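Hesex Play Library
July 10, 2024

1/ The Play Library is reviewing the way its wooden blocks are stored, lent and returned. This thread sets out the arrangements for families, nurseries and schools that borrow from us.
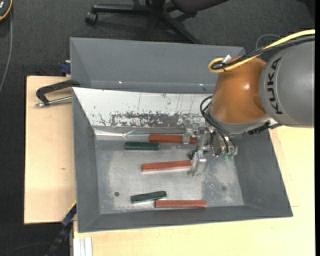 2/ Blocks are our most requested item. A standard loan is 20 blocks in mixed colours, issued in a cotton bag with a card showing the set number. Loans run for 21 days and may be renewed once by telephone or at the desk.

3/ Sets are now sorted by colour before they go back on the shelf. Reddish-brown and dark green blocks belong to the Billau sets. Unpainted blocks belong to the older Radulović sets and should be kept apart from them.

4/ Borrowers are asked to wipe painted blocks with a damp cloth and dry them straight away. Please do not soak them or put them in a dishwasher. Wood that has taken in water swells, and the paint lifts at the corners.

5/ Metal trays and bins are suitable for sorting. They should be brushed out between sets, as dust and grit left on the floor of a tray will mark the paint. A dry brush is enough for most powder.

6/ Older trays often carry rust-coloured stains. Staining on a side panel may be left alone. Any tray with a sharp edge or a loose strip of metal should be kept away from children and reported to the desk.

7/ We have been asked whether single blocks can be replaced. They can — please quote the set number and the colour. There is no charge for the first block lost from any loan.

8/ Chipped blocks should be returned with the set and not sanded at home. They are checked at our Ponel branch, where the paint is matched to the rest of the set.

9/ The library holds 500 blocks for loan. A further 26 are set aside as spares and cannot be reserved.

10/ Schools wishing to borrow more than one set for the autumn should write to Edin Georgiev, Loans Officer, before the end of July. Requests received after that date will be placed on the waiting list.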